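Questions people at Hivon keep asking about the sorting arms, with answers from those of us who work next to them. We add to this page when a new question comes up more than once. If yours is missing, write it on the board by the time clock or drop it in the box.

## The basics

**What are the arms doing in the snack room?**

Sorting small wrapped items into buckets, by kind. It's the first step in what will become the mixed-box line, where a customer picks a blend and we pack it. Right now the sorting for mixed boxes is done by hand at the long counter, and anyone who has spent a full shift there knows how your neck feels by three in the afternoon. So yes, we're excited about this!

**Why two arms and not one?**

Reach, mostly. Each one covers its own side, and they share the middle. Two arms can also pass something across, or one can hold while the other moves. Getting them to share the middle politely has been the most interesting part of the whole project (and the part that has used up the most coffee).

**Who makes the software?**

The program that runs the arms is called Joltix. The setup work was done with Flitedau, and they still come in on Mondays. You can ask them anything. They like questions, and they have never once made us feel silly for asking how a gripper knows when to stop squeezing.

**How many stations are there?**

One table today. The plan has 4, with 2 of them in the Meléndez building once the floor over there is finished. We don't have a date for that, so please don't plan your vacation by it.

## What it changes for us

**Is anyone losing their job over this?**

No. This was the first question at the first meeting and it deserved a straight answer. All 11 people on the sorting crew stay on the payroll at the same rate or better. What changes is what a shift is made of. There will be less standing at the counter and more time spent feeding the tables, checking filled buckets, and teaching the arms new items.

**What does "teaching" mean? I'm not a programmer.**

Neither are most of us. You guide the arms through a pick and a drop, over and over, with the items lying in different spots each time. Joltix stores those runs and learns from them. You don't type any code. You do need patience and a decent eye for what a good pick looks like, and that's something the sorting crew has had for years. Some of our best runs came from people who said on their first day that they'd never get the hang of it.

**How long does it take to learn?**

Most people are comfortable after a few sessions. The first one feels like writing with the wrong hand. By the third you stop thinking about your wrists and start thinking about the candy.

**How many runs does a new item need?**

It depends on the wrapper. Our flat packets took 463 runs before we trusted the result enough to leave them in the daily mix. Crinkly wrappers are harder, because no two of them sit the same way on the table and the gripper has to find something to hold on to. We're still learning what makes one wrapper easy and another one a headache, and if you have a theory, come and try it out.

**Why is the work surface green?**

It's a plain, even color and the white packets stand out well on it. With the blue ends you can tell which way each one is lying, even when two have landed close together. We do drop them on there in a bit of a jumble on purpose. Real product never arrives in neat rows, and we want the arms to be used to that.

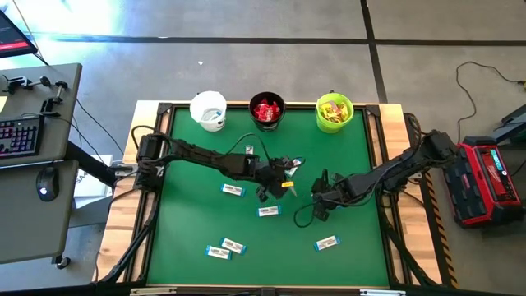
Dolores from the afternoon shift wrote on the board that she'd expected to hate it and now fights for the teaching slot, but she wants to know why the rate sheet still counts only filled buckets when half her day goes to runs that don't fill any.

She's right, and the rate sheet is being changed. Starting in April, teaching time counts as full production time. Until then, write your teaching hours in the margin of the sheet and they'll be added by hand. If they don't show up on your pay slip, bring both papers to the office and we'll fix it that day.

**Will the pace be set by the machine?**

No. The arms are slower than a good sorter, at least for now, and they don't set anyone's target. What they're good at is keeping on. You can walk away for a break and the table carries on with whatever it has been given. The people running the table decide when it starts, when it stops, and when it gets a harder mix.

**Can I stay on hand sorting if I like it?**

Yes. Some people do like it, and there will be hand sorting for a long time. Seasonal shapes, damaged wrappers, tiny orders — all of that still goes faster with fingers. Tell your shift lead and you'll stay on the counter list.

**Is there extra pay for running a table?**

There's a skill step once you're signed off. Sign-off means you can start the table, stop it, clear a jam, and record a clean set of runs on your own. You can ask for it whenever you feel ready, and you can try again if it doesn't go well the first time.

## Around the table

**Is it safe to stand next to it?**

Yes, if you follow the same habits we use on every other machine. Sleeves up, badges tucked in, hands off the work surface while the arms are live. Stop the table before you swap a bucket. The arms aren't strong, but they don't know your hand from a packet.

**What do I do when it drops something?**

Leave it if it landed on the work surface. The arms get another go at it, and a second try is useful for us to see. If it went on the floor, stop the table, pick it up, and put it in the waste tub. Floor product never goes back in.

**What if it puts an item in the wrong bucket?**

Stop, take it out, and note it on the log with the kind of item and the bucket it ended up in. Please don't skip this because it feels like telling on the machine! Wrong drops are the most useful thing you can write down. A whole week of our progress came out of three lines somebody scribbled at the end of a late shift.

**Can I bring my family to see it?**

We'd love that. Ask your shift lead for a visitor slot at the end of the day, after 4 p.m., when the counter is quiet. Closed shoes, please, and kids stay with an adult.

**Does the table have a name?**

There is a list going around. Voting is open until the next crew meeting, and you can still add your own suggestion at the bottom.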